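4. Marking out and painting the edge line

Read Section 3 before you start. The surface must be swept and any old paint that lifts under a scraper must be gone. The Plilton line marker holds enough paint for 200 feet of line at the standard width.

4.1 Setting the string

1. Pick the curb or wall you will measure from. Use the same one for the whole job, even if the other side of the road looks straighter.
2. Measure out 48 inches from the face of the curb and make a chalk mark on the pavement.
3. Repeat the mark every 20 feet.
4. Stretch the string between the first and last marks and pin both ends.
5. Walk the length of the string. If it misses a chalk mark by more than the width of your thumb, measure that mark again.

Note: Measure from the face of the curb, never from the top edge. Top edges chip, and a reading taken from a chipped spot will put a bend in the line.

Concrete streets often have a long seam down the middle. Do not use the seam as a guide for the string. It may wander from the curb over a long block.

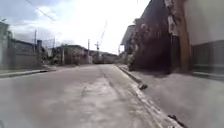 4.2 Loading the paint

1. Set the marker on level ground and lock the rear wheel.
2. Stir the paint for two minutes. Do not shake the can.
3. Pour through the mesh funnel up to the fill mark inside the tank.
4. Close the lid and turn both latches until they click.

Caution: Do not thin the paint. Thinned paint runs under the side guards and voids the warranty on the spray tip.

Use Clerner traffic paint or another water-based traffic paint. Oil-based paint damages the seals. If the seals have been damaged, order kit 316 from your Kestik dealer.

4.3 Painting

1. Close the road to traffic and put out your cones.
2. Unlock the rear wheel and line up the pointer with the string.
3. Start walking, then squeeze the trigger. Squeezing first leaves a blob at the start of the line.
4. Keep a steady walking pace and watch the pointer, not the spray.
5. Release the trigger before you stop.

Caution: Wear eye protection whenever the tank is under pressure.

Leave the string in place until the paint is dry to the touch. Flush the tank and tip with clean water as described in Section 5.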